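Review: the Girnesard linkage gripper and the Stöcker block tool in simulation

July 2026

The Girnesard gripper was assessed by the Vovholm automation laboratory over 20 working sessions, all of them carried out in simulation before any decision on purchase. The purpose was to establish whether a two-arm cell could be specified with a different tool on each arm, and whether the Girnesard unit offered enough over the older Gitari parallel gripper to justify the change. The Stöcker block tool, a large closed attachment intended for the second arm, was tested alongside it.

Setting up

Both tools were supplied as model files. The Girnesard file loaded at the first attempt and its joint limits agreed with the printed sheet. The Stöcker file required its mounting offset to be entered by hand, and the supplier's note on this point was unclear. A corrected file arrived in March and has given no trouble.

The documentation for both products is adequate. The Girnesard manual is the better of the two, although the chapter on force settings refers to a table that has been left out. Laboratories with little experience of linkage grippers should allow a full day for reading and first trials.

Performance

A total of 1,153 grasp attempts were logged with the Girnesard gripper, using a tray with three compartments as the principal task. Reaching into a narrow compartment is a severe test for a gripper of this type: the linkages spread as the fingers open, and the outer joints may meet the walls before the tips arrive at the part. The Gitari unit, with its straight jaws, avoids the difficulty but cannot take hold of wider items at all.

Results in the middle of the tray were good. In the end compartments they depended heavily on the angle of approach. With the wrist held vertical and the opening limited in software, contact with the walls became rare. With the wrist tilted by more than 10 degrees it was frequent, and the controller did not always report it. The laboratory regards this last point as the chief weakness of the product and has written to the supplier accordingly.

The Stöcker tool is harder to judge. Its bulk restricts how closely the two arms may work, and up to 4 planned positions in each run had to be moved to keep the arms apart. It should be considered only where the table allows generous space on one side.

Limits of this review

Wear, cable routing and noise were not assessed. Friction values were those given by the suppliers and have not been checked against physical parts.

Recommendation

The Girnesard gripper is recommended for tray work, subject to a limit on finger opening and a vertical approach. The Stöcker tool is not recommended for cells of this size. The Gitari gripper remains suitable for small parts of a single width and need not be withdrawn.
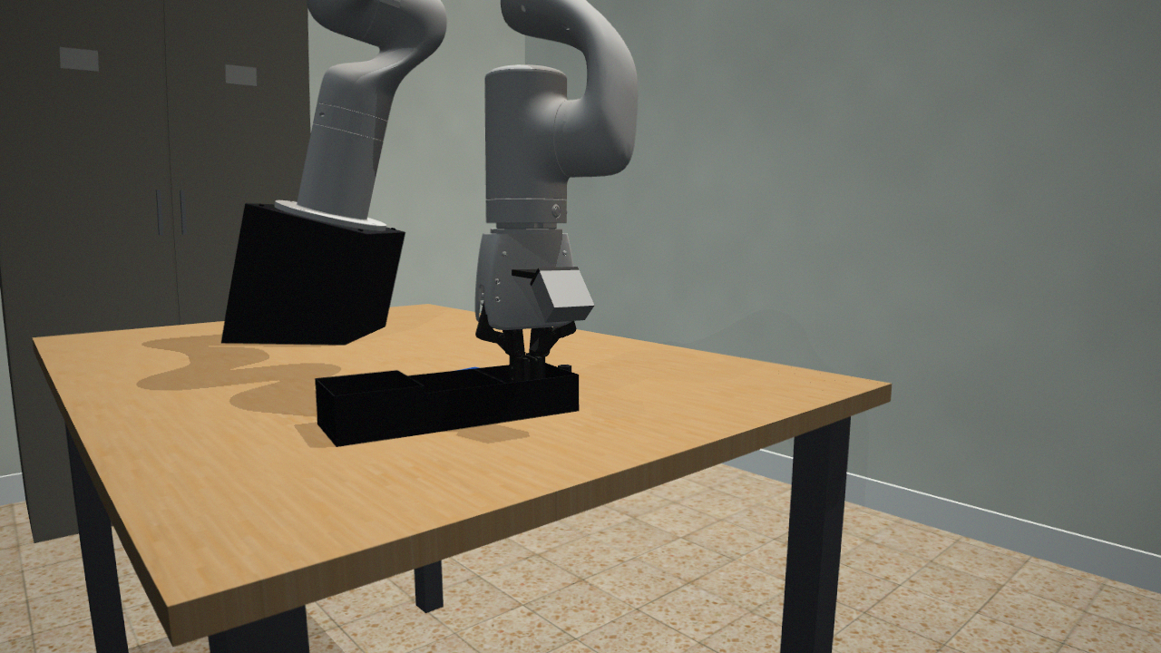
Feven Feyisa: We reached a similar view on the Girnesard but would put the limit on opening in the controller itself. Ours was set in the planning software and was lost each time the tool was changed. Could the laboratory say whether the missing force table was ever supplied? Our copy of the manual lacks it too.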